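# Line Check

The desk at the Larnlow had been bought second-hand from a studio called Ochoa, and channel seven had never passed signal cleanly. Brodie Ngata put the bass on channel eight and left a strip of tape over seven with nothing written on it.

The hall held 175 standing. It had a sprung floor from its years as a dance school, a low stage at the short end, and a rear wall of painted brick that returned everything above 3000 hertz about a tenth of a second late. The band had nine players, four of them brass. They had played rooms of this kind through September and had learnt to face the horns slightly inwards, so that the bells pointed at the drummer's shoulder and missed the brick.

Brodie walked the floor at half past four while the drummer hit the snare. One stroke every two seconds, then one every second. From the middle of the room the drum was short and hard. From the bar it had a second, smaller drum behind it. He went back to the desk, took four decibels out of the upper mids and walked the floor again. The smaller drum was still there, but further off.

"Kick," he said into the talkback.

The kick was fine. It was the same kick as in Kumimcombe and the same microphone inside it, resting on the same folded blanket.

They lost twenty minutes to the organ. It was a two-manual instrument with a rotary cabinet, and the slow motor would not hold its speed. The organist had the back off and was pressing the belt with one finger to feel the tension. She said the belt had been changed in the spring. Brodie lent her a torch and returned to the monitors.
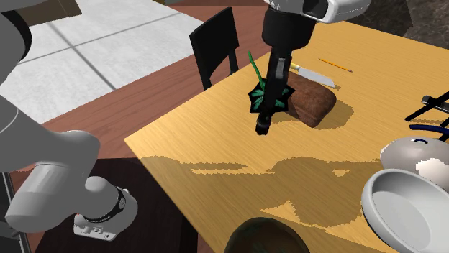

Marisa wanted to know whether the second set could go up by five beats a minute, all of it, including the ballad.

He said that was a question for the drummer. She said the drummer had told her it was a question for the desk, as the delay on her voice was timed to the song and would have to be timed again. This was true. The delay on the ballad was a dotted quaver at 95 beats a minute, entered by hand and saved under the name of a song they no longer played.

"It would be 100, then," he said.

"It would be 100."

He worked out the new figure on the back of the set list. At 95 the dotted quaver was 474 milliseconds. At 100 it was 450. He typed it in, and she sang the first verse with only the organ under her, the cabinet turning unevenly so that the chord leaned forward and then sat back. The repeats fell where they should. She stopped after the bridge.

"People were sitting down during it," she said. "In Kumimcombe. They went and found chairs."

"It's a slow song."

"It was a dance record. They danced to it slowly."

He had nothing to add to that. He had heard the record many times, on a cassette copied from a cassette, and had taken the speed of it for granted. A worn machine could run four or five per cent under. It was possible that the whole band had learnt the song from a tired motor.

The brass checked last. The baritone player had a new reed and disliked it. The two trumpets ran the opening figure of the first number, which was eight bars of stabs on the offbeat, and Brodie brought them down until he could hear the guitar scratching between them. He left them there. They would play louder with people in the room, and the people would soak up most of the difference.

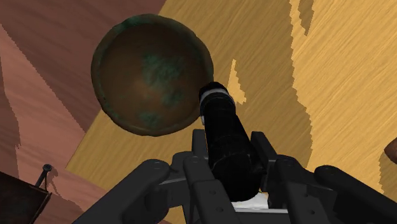 *Between the check and the doors, Sunday*

Doors were at eight. By twenty past there were coats along the whole of the left wall, and the brick had gone quiet, as he had expected. A man in a pale three-piece suit stood at the edge of the sprung section and tested it with his heel. Two women who had come straight from the station put their bags beneath the desk without asking, and Brodie moved his foot to make room.

The first set ran forty-one minutes. The Duneteck limiter on the main outputs showed amber twice, both times on the trumpets. During the fourth number channel eight dropped out for a bar and came back, and the only person who turned round was the bass player.

The ballad was third in the second set. The drummer counted it in with his sticks held low. Brodie opened the delay and watched the light on the unit flash against the hi-hat, and they agreed. The rotary cabinet had settled with the heat, or the belt had, and the chord stayed level.

The man in the pale suit had found a partner. They crossed the middle of the floor in eight steps and came back in eight. Behind them one couple went towards the chairs, stood beside them through the first verse with their hands on the backs, and then left them where they were.

Marisa looked over at the desk after the bridge. Brodie raised her by one decibel and kept his finger on the fader until the last repeat had gone.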